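Moving the car registration to a new state

2022-08-05

We moved from Zollville to Droranville in May, and I put off the car until last week. I am writing down how it went for anyone doing the same move.

The state gives you a set period after you become a resident. I had read the rule as starting when you register to vote. It starts when you sign a lease, so I was already late. The late fee was $19, added to the regular $138 for title and plates.

You need the old title, proof of insurance in the new state, and 2 proofs of address. My electric bill was fine. My lease was turned down the first time because I had printed only the signature page. They want every page, even the ones about parking and trash.
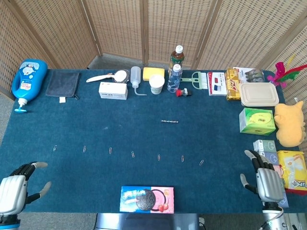
A reader wrote in after my last post to say that the county office on Getell Road takes walk-ins before lunch and that the line there is much shorter than downtown. I went to Getell Road on my second try and was out in about 8 minutes. The downtown office had kept me most of a morning, and I still left without plates.

Insurance took longer than I expected. My old policy could not be carried over, so I had to get a new one and then cancel the old one. Do it in that order. If there is a gap, the state you left may send you a letter, and the new company may charge more. I used the Andreadis agency by the post office. Their price was a little higher than the one I found online, but they faxed the form to the county while I sat there.

The old plates have to go back too. I took mine off in the parking lot with a screwdriver and mailed them the same afternoon. 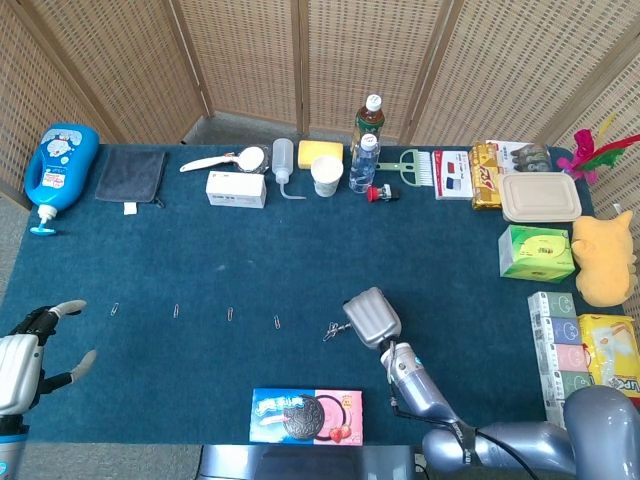
Keep the mailing receipt with the new registration. Zollville took a while to mark the plates as returned, and until that happens the property tax bill stays open. Mine closed on Tuesday's mail run, or so the letter says.

I still need to change my license. That is a different office and a different form.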